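Plukel two-finger gripper kit — wrist camera included

I've been running this kit at Utimside since July, mostly on one question: can a policy trained only on wrist views learn to clear cups into a tray? We gave it 52 demonstrations and 20 test layouts, cups standing or on their sides. 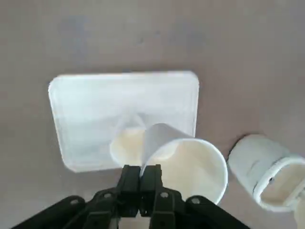

Words and testing: the Merkero bench team

Paper cups are my favorite test — thin walls, easy to crush, and a tilted one hides whatever is behind it. Adding 7 demos with cups lying down helped more than any tuning I tried (and I tried plenty!). The kit ships with fingers, linkage, camera mount and our training configs.

Contact Merkero sales | © Merkero | Back to top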